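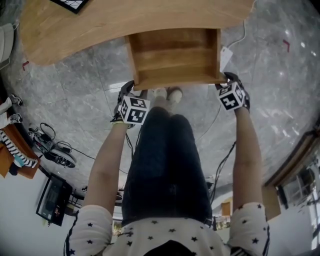 Drawer (furniture)

A drawer is an open-topped box that slides in and out of a larger piece of furniture, such as a desk, chest or cabinet. It is one of the cleverest ideas in the whole history of furniture, and one of the easiest to overlook.

History

Before drawers became common, most household goods were kept in lidded chests. Anything at the bottom had to be dug out from under everything else! Makers began fitting small sliding boxes into the lower part of the chest, and over time these took over the whole piece, giving us the chest of drawers. Writing desks followed, with rows of little compartments for pens, letters and seals.

Construction

A traditional drawer has a front, two sides, a back and a thin bottom panel that sits in a groove, where it can swell and shrink with the weather. The front corners are often joined with dovetails — wedge-shaped tails that lock into matching sockets and get their strength from the shape of the wood itself. Half-blind dovetails hide the joint from the front and are a delight to find on an old piece.

Movement

Older drawers run on plain wooden strips called runners, and a rub of candle wax can bring a sticky one wonderfully back to life. Modern ones often use metal slides with ball bearings, which let the drawer open to its full depth. A drawer that is deep from front to back and fairly narrow tends to run straighter than a wide, shallow one, which can twist and jam.

See also

Cabinetmaking
Chest of drawers
Dovetail joint
Writing desk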